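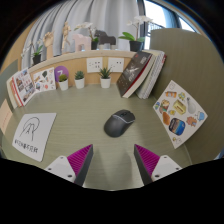

Proyecto Bamer: efecto del recorte periférico en políticas de agarre aprendidas con pinza manual

Memoria final de la asignatura Proyecto de Robótica II
Escuela de Ingeniería de Flumbridge, grupo de prácticas de Nerport
Entregada el martes 14 de mayo

Resumen

Se estudia si conviene conservar el campo visual completo de una cámara de gran angular, solidaria a una pinza manual, al entrenar una política de agarre por imitación. Se comparan dos variantes entrenadas con los mismos datos: una recibe la imagen circular completa y la otra un recorte central cuadrado. La tarea consiste en coger un ratón de ordenador de un escritorio y depositarlo en una zona marcada. En las pruebas con brazo, la variante de campo completo falló en cuatro de 25 intentos y la recortada en siete de 25. La diferencia es pequeña para el tamaño de la muestra, pero los fallos son de naturaleza distinta, y a esto se dedica la mayor parte de la discusión.

1. Planteamiento

El trabajo del curso anterior en Nerport utilizaba un recorte central fijo. La justificación era el coste de cómputo y la sospecha de que el fondo introduce correlaciones espurias: si el ratón aparece siempre junto a los mismos libros o la misma maceta, la red puede apoyarse en ellos para situar el objeto. El argumento contrario es que el fondo informa del movimiento propio de la cámara. En una vista de gran angular, el borde posterior de la mesa, una ventana o una estantería permanecen visibles durante casi toda la aproximación, mientras que el objeto acaba tapado en parte por los dedos.

La pregunta se formula así: con los mismos episodios, la misma arquitectura y el mismo presupuesto de entrenamiento, ¿mejora o empeora el agarre al eliminar la periferia?

2. Material

2.1. Pinza manual. Dos dedos opuestos con almohadillas magenta de cara estriada, sobre placas de montaje blancas. La cámara se monta detrás de los dedos y ambos quedan dentro del campo en la parte inferior, uno a cada lado. La apertura se estima directamente en la imagen a partir de la posición de las almohadillas; el color se eligió porque apenas aparece en superficies extensas de un escritorio corriente. Sí aparece en objetos pequeños (figuras, pegatinas, portadas), de modo que la segmentación se restringe a una región inferior fija.

2.2. Brazo. Manipulador Hegedűs de mesa, con una pinza motorizada que reproduce la geometría de los dedos manuales. La transformación entre cámara y punta de los dedos se midió por separado en los dos montajes.

2.3. Puestos. Los episodios se grabaron en siete escritorios en uso. No se retiró nada de ellos salvo lo que ocupaba la zona central de trabajo. El puesto que más se cita en esta memoria es el del tablero gris verdoso con veta horizontal, ratón negro inalámbrico, tres plantas pequeñas en macetas blancas al fondo y una repisa de madera clara con orquídeas y un maniquí articulado. Es también el más cargado de material gráfico: láminas de pegatinas, libros inclinados y una hoja blanca con un dibujo lineal y texto en chino a la izquierda del tablero.

3. Recogida de datos

Cada episodio comienza con la pinza abierta y el ratón dentro del campo, sin exigir que esté centrado. La orientación del ratón se cambia entre episodios. El operador se aproxima, cierra, eleva, traslada y suelta.

Se descartaron los episodios con pérdida de seguimiento de la pose, los que contenían un segundo intento de cierre y los que terminaban con el ratón fuera de la zona de depósito. Tras el filtrado quedaron 3.532 episodios. El reparto entre puestos no es uniforme; el muestreo durante el entrenamiento se ponderó para que cada puesto contribuyera por igual.

No se aplicó rectificación geométrica. La curvatura del borde de la mesa y la deformación de los objetos periféricos se mantienen en las dos variantes, aunque en la recortada su presencia es mucho menor.

4. Entrenamiento

Ambas variantes usan el mismo codificador visual preentrenado y la misma cabeza de predicción de acciones. La entrada es la imagen actual más la apertura estimada; la salida, una secuencia corta de incrementos de pose y apertura. Las dos entradas se reescalan a la misma resolución, lo que introduce una asimetría inevitable: en la variante de campo completo el ratón ocupa menos píxeles. Se valoró compensarlo con una resolución mayor y se descartó para no mezclar dos factores en la comparación.

El aumento de datos se limitó a brillo, contraste y pequeñas rotaciones. Los puestos junto a una ventana presentan zonas muy claras en la parte superior de la imagen, y el aumento de brillo se acotó para no saturarlas más.

5. Evaluación

Cada variante se evaluó en 25 intentos sobre un escritorio ausente del entrenamiento. Las posiciones iniciales del ratón se fijaron con una plantilla y fueron idénticas para ambas. Se contó como fallo cualquier intento sin depósito correcto, incluidas las paradas de seguridad.

Campo completo: cuatro fallos.
Recorte central: siete fallos.

En la variante recortada predominan los errores de aproximación. Cuando el ratón parte de una posición lateral sale del recorte en los primeros pasos y la política oscila sin recuperarlo. En la variante completa este error no se observó. Sus fallos se producen en el cierre — el brazo llega bien, pero los dedos quedan girados respecto al eje del ratón y este resbala sobre la carcasa curva. Es compatible con la menor resolución efectiva del objeto, aunque no se ha comprobado.

6. Discusión

La hipótesis de las correlaciones espurias no se confirma en estas condiciones. Una explicación razonable es la variedad de fondos. Con un único puesto el resultado podría invertirse, y esa prueba no se hizo.

El ratón es además un objeto favorable: oscuro, compacto y con buen contraste sobre un tablero claro o gris. Su forma no es simétrica entre la parte trasera y los botones, pero la rueda y la línea de separación de la carcasa son rasgos pequeños que pueden perderse al reescalar. Convendría medir el error angular en el instante previo al cierre y compararlo entre variantes.

Limitaciones: un solo tipo de objeto, un solo escritorio de prueba y una sola semilla por variante. Con 25 intentos, la diferencia de tasas no debe leerse como concluyente.

7. Trabajo pendiente

En junio se repetirá la evaluación con una tercera variante de doble entrada (imagen completa a baja resolución y recorte central a resolución alta). Queda por resolver la sincronización de ambos flujos en el controlador del brazo Hegedűs, que ahora mismo acepta una sola imagen por ciclo.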